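Workshop notebook, February, Sunday, a bit after two in the afternoon

Right, picking up from where I left off with the soap. The 14 bars from the January batch are cured enough to try (well, I tried one, my hands are the test subject as usual) and I'm pleased! Decent lather, a bit slimy if you leave it sitting in the dish, no sting. The lavender has gone, completely gone, you'd have to be told it was ever there. Graziella Costa said it would and I put more in to spite her, so that's her one up.

Today was meant to be a quick repeat with less coconut and more olive, and it ate the whole morning. The oils were stone cold in the shed so melting took ages, and then I let them get too warm and had to stand there with a thermometer waiting for them to come down again. Gaetano, if you're reading this, your scales are lovely but they switch themselves off halfway through pouring. I lost the reading at 500 g of olive oil and had to tip it back and start over. Next time I'll weigh each oil in its own jug. More washing up, but at least I'll know what's in the pot.

Batch name is Nirholm, carrying on with the silly names. Zikovetti was the one that cracked down the middle, Edia was the grey one, for anybody trying to match these pages up with the labels.
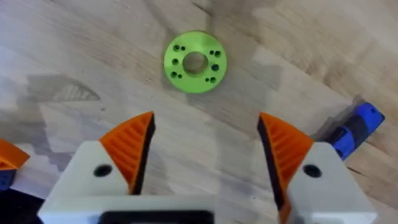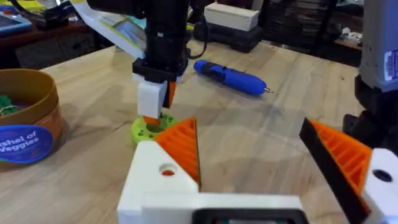 Trace came up after 8 minutes with the stick blender in short bursts, which is a lot quicker than last time, and I nearly got caught out with the clay not mixed in. I'd only wetted half of it. So there's a pinkish swirl in some of the bars and none in the others, and I shall be telling people that was the plan. Poured into the long mould, banged it on the floor a few times for the bubbles, wrapped it in the old bath towel.

Had a peek just now and it's gone darker and a bit see-through in the middle, so it's gelling, but the ends are still pale. Same as Edia! I think the mould loses too much heat at the ends. Might try the cardboard box with a hot water bottle in it, which is what Alemneh recommend on the leaflet that came with the mould and which I ignored.

Lye notes: still on the old tub, it's clumping round the rim where the lid doesn't seat properly. Weighed it fine but I don't trust it much longer. Need a new one before the next batch, plus gloves in medium (the large ones are hopeless, I keep picking up my own fingertips), plus vinegar for wiping down.

Superfat left as it was. I keep wanting to change it and then changing three other things as well, and then I've no idea what did what. So for the next one it's the same recipe, same everything, only the box and hot water bottle. Please hold me to that.

Cut tomorrow evening if it's firm. If it still dents when I press it, leave it another night and don't fiddle. The wire cutter wants tightening first, it bowed on the last lot and every bar came out fatter at the bottom.

Gaetano wants two of the January ones for his mum. They're on the top rack, left end, in the brown paper.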